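Wulleo – Guide d'installation et d'utilisation
Section 3. Préparation du plan de tri et affectation des cases

3.1 Objet

La présente section décrit la préparation d'un plan de tri quadrillé et sa déclaration dans le logiciel d'inventaire Wulleo. Elle s'applique aux ateliers qui enregistrent des pièces détachées par case, avant leur mise en bac. Le raccordement du terminal et l'ouverture de la licence sont traités en section 2.

Le plan de tri se compose d'une surface plane, d'un quadrillage et d'un repérage par colonne et par rangée. Wulleo n'impose aucun matériau. Le logiciel ne connaît que le nombre de colonnes, le nombre de rangées, le pas et l'origine.

3.2 Conditions préalables

Avant de commencer, vérifier les points suivants :
– le terminal est sous tension et la session administrateur est ouverte ;
– la surface est débarrassée de toute pièce en cours d'inventaire ;
– la règle de report Prilolska est disponible, ou à défaut un réglet métallique et une équerre de grande dimension ;
– le ruban de masquage contraste avec la teinte du plan.

La longueur du plan ne doit pas dépasser 2 000 mm. Au-delà, déclarer deux plans distincts et leur attribuer des codes différents. 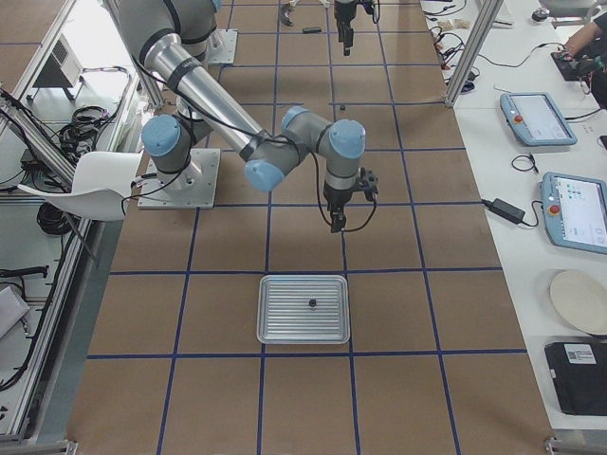
Figure 3-1. Surface brune divisée en panneaux rectangulaires par des lignes bleu foncé.

3.3 Choix du pas

Le pas est la distance entre les axes de deux lignes voisines. La valeur par défaut est de 200 mm. Elle convient à la visserie en sachets, aux raccords et aux petites pièces moulées. Pour des pièces plus longues, conserver le pas et affecter plusieurs cases contiguës à la même référence (voir 3.6).

Le pas peut différer entre colonnes et rangées. Dans ce cas, cocher « Cases rectangulaires » dans la fiche du plan. Si la case n'est pas cochée, la valeur saisie pour les colonnes est reprise pour les rangées et l'impression des étiquettes est décalée.

Note – Le pas est figé dès la première validation d'inventaire. Pour le modifier ensuite, il faut clôturer le plan et en créer un nouveau.

3.4 Tracé du quadrillage

1. Dégraisser la surface avec un chiffon non pelucheux et laisser sécher.
2. Choisir l'angle d'origine. Par convention, il s'agit de l'angle avant gauche vu depuis le poste de l'opérateur.
3. Reporter le pas au crayon le long des deux bords longs, en partant toujours de l'origine. Ne pas reporter de proche en proche : les écarts se cumulent.
4. Dérouler le ruban d'un repère à l'autre sans l'étirer. Le poser d'abord aux deux extrémités, puis le maroufler du centre vers les bords.
5. Poser toutes les lignes longitudinales avant la première ligne transversale.
6. Contrôler l'équerrage en mesurant les deux diagonales du plan. L'écart admis est de 3 mm.
7. Couper les extrémités d'équerre, au cutter guidé par le réglet. Un ruban déchiré à la main se relève plus vite.

Aux croisements, la bande transversale passe sur la bande longitudinale. Maroufler une seconde fois chaque croisement à l'ongle ou à la spatule plastique. Remplacer toute bande dont le bord est effiloché sur une longueur supérieure à la largeur du ruban.

ATTENTION – Ne pas couper le ruban directement sur un plan revêtu. Glisser une chute de carton sous la ligne de coupe.
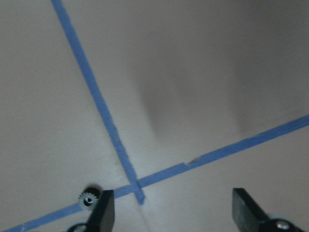
Figure 3-2. Croisement de deux bandes de ruban bleu. Le bord de l'une d'elles est irrégulier.

3.5 Déclaration du plan dans Wulleo

1. Ouvrir le menu Structure, puis Plans de tri.
2. Sélectionner Nouveau. Saisir un code de plan sans espace ni accent.
3. Renseigner le nombre de colonnes et de rangées. Seules les cases complètes sont comptées ; les bandes résiduelles en bordure restent hors inventaire.
4. Renseigner le pas et l'angle d'origine.
5. Enregistrer. Le plan apparaît en gris dans la liste tant qu'il n'est pas activé.
6. Imprimer la planche d'étiquettes et coller les repères en bordure : lettres pour les colonnes, chiffres pour les rangées.
7. Scanner l'étiquette d'origine, puis celle de l'angle opposé. Le plan passe en vert.

Si le plan reste gris après la deuxième lecture, l'orientation déclarée ne correspond pas à celle des étiquettes. Revenir à l'étape 4 et choisir l'angle d'origine voisin. 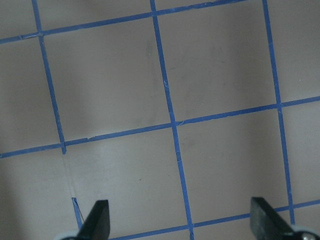 3.6 Affectation des cases

Une case peut recevoir une référence, rester libre ou être neutralisée. Une case neutralisée n'est jamais proposée par le logiciel ; ce statut est réservé aux emplacements gênés par un montant, un éclairage ou un passage de câble.

Pour affecter une case :
1. Toucher la case à l'écran ou scanner son repère de colonne puis son repère de rangée.
2. Scanner la référence. En l'absence de code-barres, saisir les premiers caractères et choisir dans la liste.
3. Valider.

Pour grouper des cases, maintenir l'appui sur la première et glisser jusqu'à la dernière. Le groupe doit former un rectangle. Une référence ne peut occuper que 2 groupes par plan.

Note – Une pièce posée à cheval sur une ligne est enregistrée dans la case scannée, quelle que soit sa position réelle. En cas de doute, rattacher la pièce à la case de plus petit numéro et appliquer la même règle pour tout l'inventaire.

3.7 Messages d'erreur

E-31 Plan incomplet : le nombre de rangées ou de colonnes est nul. Corriger la fiche.
E-32 Case occupée : la case porte déjà une référence. Libérer la case ou confirmer le mélange.
E-34 Groupe non rectangulaire : reprendre la sélection.
E-37 Origine inconnue : l'étiquette lue appartient à un autre plan. Vérifier le code imprimé sous le code-barres.

Le message E-32 peut être désactivé dans les préférences. Ce réglage est déconseillé pendant un inventaire annuel. Les autres messages sont bloquants et ne peuvent pas être masqués.
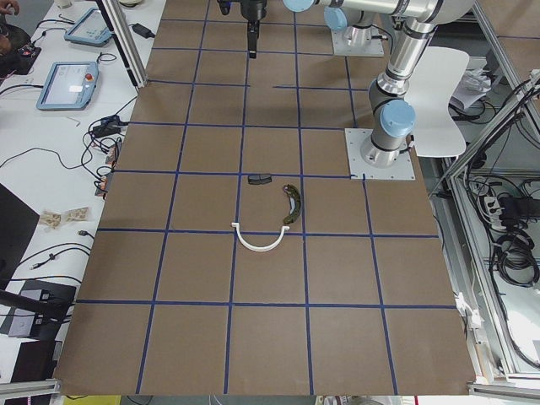

Leblanc, documentation technique – mis en ligne le 2018-10-17

Complément à la section 3 : entretien du quadrillage

Ce complément remplace la fiche d'entretien diffusée en avril. Il concerne les plans tracés au ruban de masquage. Les plans peints ou gravés ne sont pas concernés.

Nettoyage courant : chiffon sec ou légèrement humide, dans le sens des lignes longitudinales. Les solvants, même dilués, ramollissent l'adhésif et laissent un dépôt sur la surface.

Remplacement d'une bande :
1. Suspendre le plan dans Wulleo (menu Structure, Plans de tri, Suspendre). Les affectations sont conservées.
2. Retirer les pièces des cases adjacentes.
3. Décoller la bande à faible vitesse, rabattue sur elle-même.
4. Éliminer les résidus à la gomme.
5. Poser la bande neuve selon 3.4, étapes 4 à 7, puis réactiver le plan.

Le remplacement d'une bande longitudinale impose de rouvrir les croisements. Si plusieurs bandes longitudinales sont abîmées, refaire le quadrillage complet – l'opération est plus courte et l'équerrage plus sûr.

Les étiquettes de bordure se réimpriment depuis la fiche du plan sans changer de code. Les planches vierges et la règle Prilolska se commandent sur le portail Werkance, rubrique Consommables, en indiquant le numéro de licence.

Suite : section 4, Transfert des pièces du plan de tri vers les bacs.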